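Bringing old chrome hooks and handles back to a shine

I love old chrome. Coat hooks, cupboard handles, towel rails, the lot! Most people bin them the moment they go cloudy, and so much of it only wants a good wash, a bit of rubbing and an hour at the table. My hallway rail has seven hooks on it that all came out of the junk box at the Drarngate tip shop, every one a dull grey when I got it home.

What you'll need

Dish soap and warm water
An old toothbrush
Kitchen foil, torn into squares (the cheap stuff is perfect)
White vinegar
A 500 mL jar with a lid
2 soft cloths, one for washing and one for buffing
A drop of sewing machine oil for the screws

Step 1: Wash first

Everything goes into warm soapy water for a few minutes, screws and all. Then get in behind the curve of each hook with the toothbrush, where years of hand grease and dust like to settle. Rinse and dry it properly. You'll be amazed how many pieces are finished right here.

Step 2: Find the rust

Bring each piece close to a good light and turn it slowly. Chrome throws the light back along its edges, so any spot where the shine breaks up is a spot that needs work. Lean right in over the table for this one – the little orange freckles hide on the inside of the bend, and you'll miss them from a chair.

Check the screw holes too. If the plating is lifting there in flakes you can catch with a fingernail, stop. No amount of rubbing will put it back, and loose flakes are sharp. 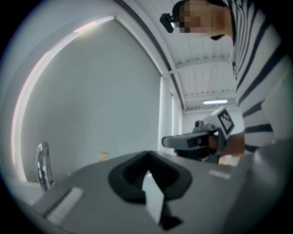

Step 3: Rub with foil

Dip a square of foil in plain water, scrunch it loosely and rub in small circles over the rust. Go gently and let the foil do the work. A brown paste will form, which means you're getting somewhere! Wipe it off, look again, and give it another go with a fresh square if the spot is still there. Skip the steel wool, as the coarser grades leave scratches you'll see every morning.

Step 4: Soak the screws

Half fill the jar with vinegar and drop the screws in for almost 2 hours. Only the screws, please – vinegar can be hard on tired plating. Rinse them well, dry them at once and add the oil.

Step 5: Buff and put back up

Use the dry cloth and a bit of elbow grease until the colour goes from milky to bright. I like to hang mine on a painted board, and a deep green or navy really makes the metal sing. Drill a small pilot hole for each screw so the timber doesn't split, and do the last few turns by hand.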